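Equipment Planner, Robotic Workcells (fixed term)

Wadside
Workshop and office based, full time
18-month contract, with the possibility of extension
Applications close at the end of March

About the job

Wadside runs bench-top robot arms that sort, pick up and put away small goods: cables, hand tools, tubs, lamps and the other odds and ends that end up in returns bins. We are moving from our first benches to a proper line of workcells and need someone to plan and buy the equipment for it.

You will own the equipment budget from the first quote to the final invoice. The work covers arms, grippers, benches, framing, clamps, power, cabling, spares and the consumables that wear out faster than anyone expects. You will sit close to the engineers and technicians, and you will be expected to spend time at the benches so that you know what you are ordering.

The first stage is six workcells. Each has a fit-out allowance of $3,972, which covers the bench, framing, clamps, lighting, power and cable management. Arms and grippers are budgeted separately under a supply agreement with Vandar. You will manage that agreement, including lead times, warranty returns and the spares list.
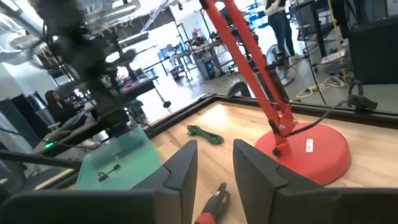

Does the fit-out allowance include freight?
Freight is paid from a separate line that you will also manage, so quotes should show it as its own item.

What you will do

Build and maintain a purchasing plan for the six workcells, with delivery dates that match the installation schedule.

Get quotes, compare them on whole-of-life cost and write short recommendations. Any single purchase over $2,000 needs sign-off from the operations manager. Anything under that is yours to approve.

Keep the asset register up to date. At present it is a spreadsheet with gaps in it, and tidying it up will be one of your first jobs.

Set reorder levels for spares and consumables, including fingertips, connectors, fasteners and replacement leads.

Manage our standing orders with Flustix for tubs and trays, and with Dambrauskienė for benchtops and timber repairs. Both are small suppliers and need early notice of changes in quantity.

Work with the technicians on the test-item list. We buy everyday objects for the arms to handle, and they need to be replaced when they are worn or damaged. Coiled cables are a large part of this list.

Report monthly on spend against budget, and say early when something is going to run over. 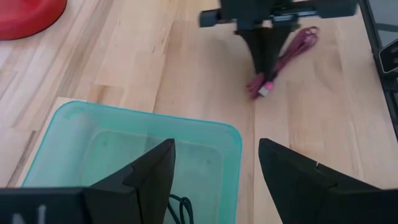
Cable handling at the bench, with a tub for the coils.

What we are looking for

You will need experience in purchasing, equipment planning or workshop coordination. It does not have to be in robotics. People who have bought for a school trades department, a food plant, a hospital stores team or a small manufacturer would be well placed to apply.

You should be comfortable reading a parts drawing and asking a supplier why two quotes for the same part are different. You will need good spreadsheet skills and clear written English. Some knowledge of electrical safety tagging would be useful, but we can organise training.

A forklift ticket is not required. Most deliveries come by pallet to the roller door and are unpacked by hand trolley, so you should let us know if you need adjustments for that part of the role.

Hours and conditions

Standard hours are 8.30 am to 5 pm with a paid morning break. Up to two days a week can be worked from home once the first stage is ordered — before that, we would like you on site. Enclosed shoes are required in the workshop. There is bike storage and limited parking on a first-come basis.

Pay depends on experience and will be discussed at the first interview. Superannuation is paid on top of salary.

How to apply

Send a résumé of no more than three pages and a one-page letter describing an equipment budget you have managed, including something that went wrong with it. Please put "Equipment Planner" in the subject line. We do not need referees until after the second interview.

Shortlisted applicants will be asked in for a one-hour interview and a walk around the workshop. The second interview includes a short paid exercise, in which you will be given three quotes for the same bench and asked to recommend one.

We expect to make an offer in April, with a start date in May. Applications through recruitment agencies will not be considered.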